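Visit report: the snack counter cell at Evthorpe

Rizal Nair met us at the side door and took us straight to the cell, skipping the slides. Four of us had asked to see how a two-arm handling cell is kept in working order, and the rest of the Evthorpe building was of less interest. The notes below cover setup, routine care and one repair that was under way on the right side.

The cell is called Zustura. It consists of two white arms hung over a brown-topped table, with metal framing, cables and electronic components behind the back edge. The table is dressed as a shop counter: bottles, snack bags, baskets, a food warmer. Pylyp Levchenko is responsible for the hardware. He lays out the table from a printed plan at the start of each shift and signs it.

Tool mounting came first. The gripper is held to the wrist flange by four screws and a locating pin. Levchenko tightens the screws crosswise in two passes, then marks each head with paint pen. A broken paint line at the next check means the screw has moved. The fingers are treated as consumables. On this cell they are inspected every 200 cycles and replaced at 1,666, a number that came from the shop's own wear log. The replaced pair we were handed had a visible step worn into one pad.
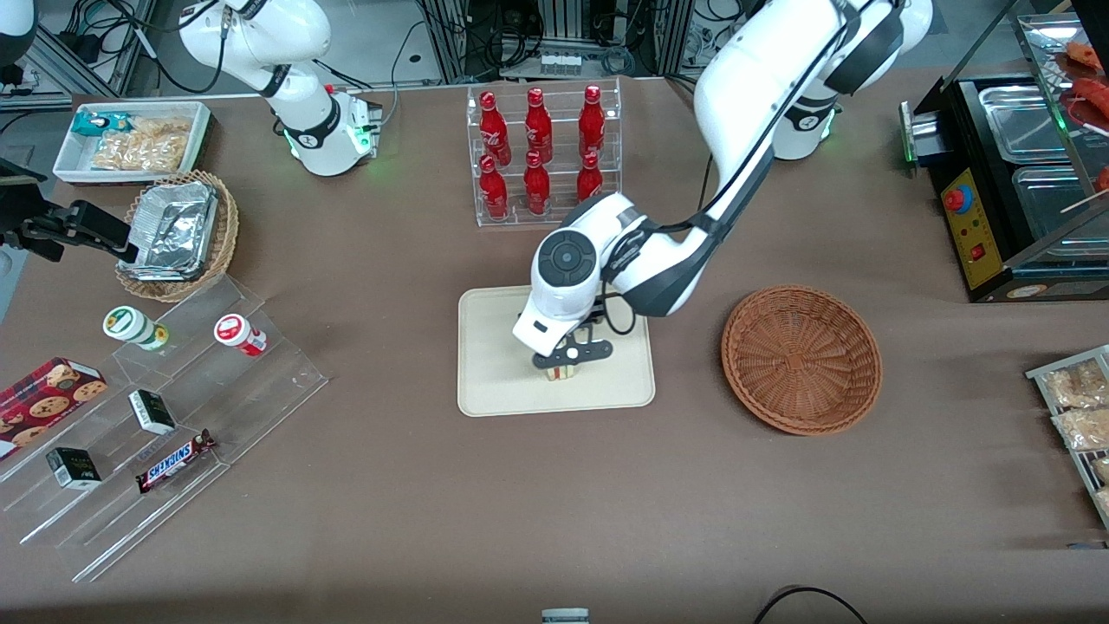

Reading time: 3 minutes

The left arm was running short picks at the beige tray during our visit, closing on a small cream-and-gold piece. Small items are used for this check on purpose. A finger pair that is slightly out of parallel will still hold a bottle, but it tends to twist something small as it closes. The six red bottles stay in their acrylic rack behind the tray and mark the near limit for the wrist on approach.

The right arm had no gripper on it. Its tool had been sent to the bench with an intermittent fault on the signal line. Nair's procedure is to leave the flange bare, change the tool setting in the controller to zero payload, and park the arm high. Skipping the payload change causes false contact stops, and he showed us 238 of them in the log from one weekend in July when it had been missed.

Both arms have a green ring light. At Evthorpe green is taken as powered with no active fault, and it is not accepted as permission to reach in. Anyone going over the table presses the stop first and calls it out. The red button on the yellow panel of the food warmer is left out of this procedure. New staff are told so on day one.

Cable care takes more time than I had expected. Levchenko follows each cable by hand from the base to the last clip, with the arm stopped in three set poses. Clips are spaced at 300 mm, closer at the elbow. The fault on the right tool was traced to a connector shell from Karpenko that had been tightened without its seal. The replacement was on the bench, and refitting was planned for the following morning.

After any tool change the cell is taught again at three points on the table, then run at low speed with the tray alone as target. The bottles are added last. Levchenko allows about an hour for the sequence.

We asked whether the same routine would carry over to our Dutari line. Nair thought the screw marking and the cable poses would, and that the finger interval would have to be worked out from our own parts. He is sending the blank check sheet. The next visit is open to two more people from our side, and names should reach me before the end of the week.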